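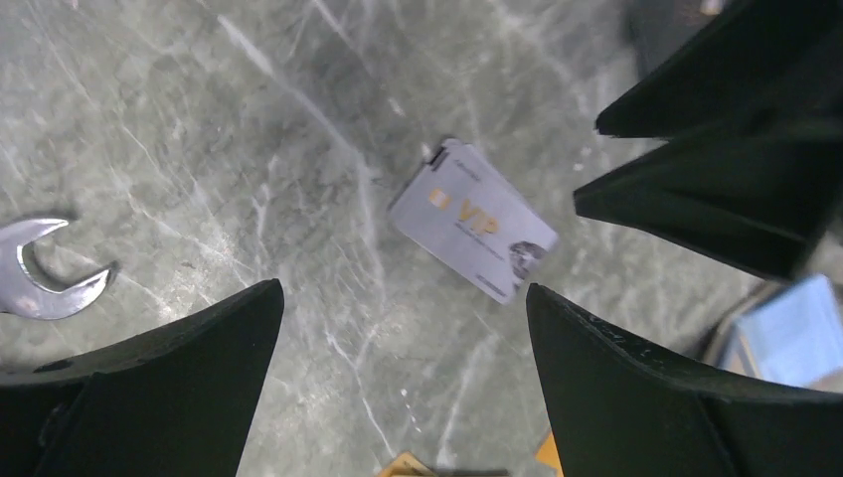
How to Replace a Lost Membership Card

Most clubs, gyms and theaters will replace a lost card the same day if you have the right details with you. The steps below follow the process at the Tamness Theater, where I worked the front desk, but other places run along similar lines.

Before you call

Check the card is really gone. Look in coat pockets, the car door and the wallet you used last month. Once a card is canceled it can't be switched back on, even if you find it an hour later.

Step 1. Find your member number

It is in your welcome email and on any renewal receipt. Search your inbox for the name of the venue plus "member." If you joined on paper, the desk can look you up by last name and zip code.

Step 2. Cancel the old card

Call or use the website. At Tamness this is under Account, then Cards, then Report Lost. If the card holds a prepaid balance, do this first and write down the balance shown on the screen. Mine was $72 and it moved across without trouble.

Step 3. Order the new one

Pick up in person or have it mailed. Tamness charges $11 either way. Bring photo ID for pickup. Mailed cards go to the address on file, so update that before you order.

Step 4. Activate it

Scan it at the desk or enter the new card number online. A new card won't open doors or take payments until this is done. Your member number stays the same, but the card number changes.

Step 5. Update anything linked to it

Parking, guest passes and automatic top-ups may still point to the old card. Go through each one and enter the new number.

If you have a ticket booked for tonight, go to the desk with ID and ask for a paper pass.

Awuor Rugemalira
Last updated in December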